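Old office towers get a second go at Tautahi repair day

Got a dead desktop in the garage? Don't put it out with the hard rubbish yet. The Keleretti shed is taking them again this month, and the pile is already up to 97. Most are plain black office towers, the sort every school and council desk had for years.

Each one gets laid on its side, the side panel comes off and then it's a look through the parts. Power supply, memory, processor, drive. Anything worth keeping gets a tag and goes on the shelf.
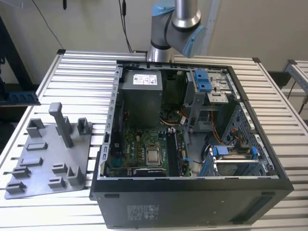
Shivam Rajput runs the bench and says the older business machines are good ones to learn on. "Blue bits are your friend," he says. "If it's blue you can usually move it with your fingers. Go slow with the drive, people yank it."

Last time round 52 towers were stripped for parts and 18 went back out the door working. Rajput wants more of teh second lot this year. Memory is the main shortage – a lot of donated machines turn up with none at all, or one lonely stick.
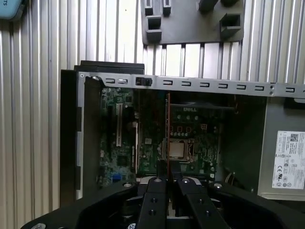 Zidetham, November

Drop-off is round the back, from 9 in the morning. Bring the power cord if you've still got it. Screens no, printers definately no, laptops only if the battery isn't swollen. Keyboards fine.

Drives are the thing most people ask about. They come out before anything else is tested and get wiped, or drilled if the owner would prefer. You can stand there and watch. Or take it home with you, no one minds. 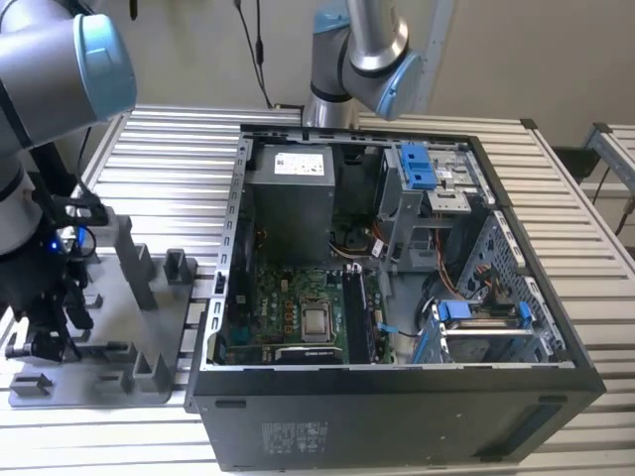
Finished machines go to families on the Drider list, with a keyboard and mouse and a sheet on getting started. No charge. Names are still being taken at the shed counter, also at the library desk until closing time.

Cases that can't be saved are sorted for metal. Boards and wiring go in separate crates, so please don't bin them yourself. Small screwdrivers also wanted – Phillips mostly, they keep walking off.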